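Week 4: what the arm costs once you own it

Do keep last week's sheet beside you, as we carry straight on from it. The Plonditz quote gave 3,303 for the three-fingered hand and 1,883 for the fabric sleeve and spare fingertips, and most of you stopped adding there - quite understandable, but a budget has to run for years. Put in fingertips, a second sleeve, somebody's training days, and the slow weeks at the start when little gets done. I'd set aside 20 per cent on top, and more if the hand will be picking up thin things like the stick below.

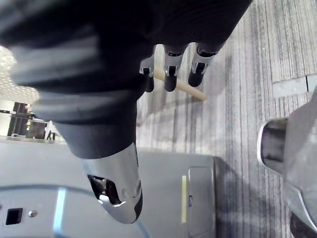 Weronika Jabłońska wrote back that 20 per cent was far too kind, and that at Nomska the spares line had run out by July.

So for next time, please bring two versions of your plan, one with her figure in mind.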